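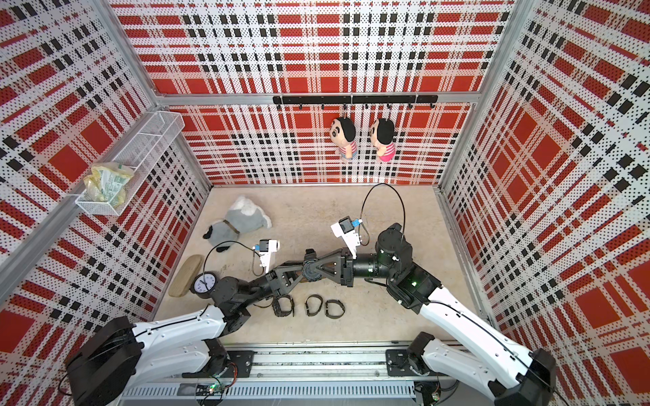
*Two-arm cell with patterned wall panels, hanging rail and wire basket.*

## Planning the second cell

Our request for a second two-arm cell goes forward in August, and several readers have asked how the budget was put together. This post sets out the main decisions for anyone preparing a similar request.

The arms were the simplest line. We obtained quotations from Dremach and Casado, and the prices were close enough that delivery time settled the question. Dremach offered 3 weeks, with wrist camera housings included. Casado quoted them separately.

The enclosure took longer. Perforated panels cost more than plain sheet, but they allow a basket or a rail to be attached wherever a task requires one. Chie Aoki priced the aluminum posts and bars from Clokico and found that ordering them cut to length added almost 70 dollars to the total. We accepted the charge. Cutting our own last year cost two afternoons and a saw blade.

Objects are the line most often left out of a first budget. Plush toys, wristwatches, a wall clock, an oval board, snack bags: each is inexpensive, and together they are not. Rattana Meesuk has proposed a fixed allowance of 500 dollars per cell per year, with replacements charged to the same account. I have adopted her figure. Watches should be bought in sets of the same model — mixed straps made our earlier records difficult to compare.

Two items remain open:

- **Linear rail.** Both arms are mounted on one slotted rail. A longer section would permit wider spacing, though it may not fit the bench we have been assigned.
- **Cables.** Spare wrist camera cables are not in the Drurniseo service plan. I have entered 2 per arm and am waiting for a price.

The revised spreadsheet will be shared with the group once the cable quotation arrives.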